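The Line on the Map That Moves at Low Water

There are wars over oil, and there are wars over God, and then there is the matter of the Gronow sandbank, which two governments have been refusing to discuss in the same room since April.

The bank lies at the mouth of the estuary, five miles out from Urnport. It is above water for part of the day. Under the treaty both sides signed, land that shows at low tide belongs to whoever is nearer, and the trouble is that the sand wanders. Last winter it wandered toward the other country, which promptly sent a patrol boat and a flag. The flag fell over. A second one was sent.

In Urnport, where 800 people make a living from the water, the dispute is felt mostly as paperwork. A skipper who used to need one permit now needs five, two of them issued by a ministry that insists the other ministry's forms have no legal standing. The ferry to Stumero still runs, though passengers must declare their intentions, a question many find hard to answer before breakfast.
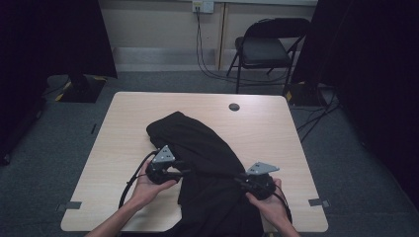
Diplomats prefer to call all this a technical disagreement. The technical part would take a surveyor an afternoon. What takes longer is finding a form of words that lets two foreign ministers go home having conceded nothing, and the talks set for 26th October have already stalled over which language the agenda should be printed in first.

Meanwhile the bank has begun drifting back. Urnport's harbor office has asked for new charts and been told to wait for the old ones to be agreed.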